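How a Sorting Robot Gets Looked After

A sorting robot picks things out of one place and puts them in another. It sounds easy. You could clear a tray of toys in a minute or two without thinking much. For a robot, a mixed-up tray is hard work, and the machine needs a good deal of care to keep doing it.

The robot on this page is called Namel. It is an arm that sits on a table in a workshop in Kolev, and it practices with toys, balls, cans and cloths. Zhiqiang Long is the technician who sets it up in the morning and checks it again at the end of the day.

The parts of the arm

Start at the end that does the picking. That part is called the gripper. Namel's gripper has two fingers that are always parallel, like the two sides of a hallway. They move toward each other to close and away from each other to open. They do not bend the way your fingers do, because they have no knuckles.

Above the gripper is the wrist. The wrist turns the fingers so they can line up with an object. Try picking up a ruler from a table using only your thumb and one finger. You will probably turn your hand before you pinch. The arm has to do the same thing.

Farther up are the bigger joints. Each one has a motor inside it. When the gripper needs to go down into the tray, several joints move together, a little bit each.
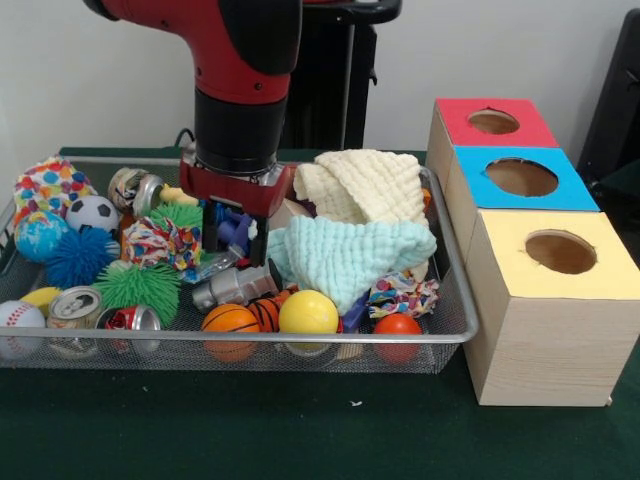
Two black fingers reaching in among the toys

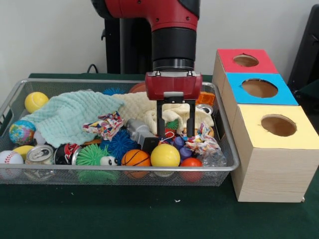
Kolev, April

Setting up in the morning

Before the motors are switched on, Zhiqiang looks at the table. The tray has to be in the right place. Namel has been taught where the rim is, and if the tray has slid sideways, the fingers could come down on the wire edge. A hard bump can bend a finger or push a joint out of line.

The boxes with the round holes are checked next. There are three of them, with a red top, a blue top and a yellow top, and they stand in a row to the right of the tray. If one gets knocked, it is lined up again.

Then he looks at the cable. A cable must have enough slack so the arm can move without pulling on it, but a loop that hangs in the way can get caught. He follows it with his hand from one end to the other and feels for cracks.

After that he turns the power on and sends the arm to its home position. Home is a pose the robot always starts from. If you have ever played tag, it is a bit like going back to base. The arm stops at home, and the computer checks that every joint is where it should be. The home check on Namel takes 18 seconds.

Cleaning and checking the fingers

The fingers get the most wear. They rub against wire, cloth, metal cans and bumpy rubber balls all day. Dust and fluff from the cloths can make them slippery, and then a smooth ball will pop out like a wet bar of soap.

Zhiqiang switches the robot off before he touches them. He wipes each finger with a damp cloth, dries it, and looks at the side that does the gripping. If he finds a deep scratch, the finger comes off and a new one goes on. The spare fingers are made by a company called Venetti and come in a flat box.

The small screws on the gripper are checked too. Machines shake a little when they work, and shaking can loosen a screw over time. He tests each one with a screwdriver. It should be snug. If it is turned too hard, the thread inside can be damaged.

Why things get dropped

Soft things and hard things need different grips. A towel folds up when the fingers close on it, and it may be lying on top of something else, so two things come up at once. A ball is firm but round, and the fingers must close on its widest part. An empty can is light and easily squashed, so squeezing harder is not always the answer.

Namel keeps a record of every try. In one week it made 284 tries and dropped 73 of them. When the number of drops goes up, the first job is to clean the fingers and run a test with just one ball. If the ball still falls, the next job is to check whether both fingers move the same distance.

Words to know

Gripper: the part of a robot arm that holds things.
Joint: a place where the arm can bend or turn.
Home position: the pose the arm starts from.
Slack: extra length in a cable, so it is not pulled tight.

Something to try

Ask a grown-up for kitchen tongs and put 15 small things in a bowl. Use soft, hard, round and flat ones. Pick them out one at a time and write down which ones you dropped. Then put a little flour on the tips of the tongs and try again with the same things.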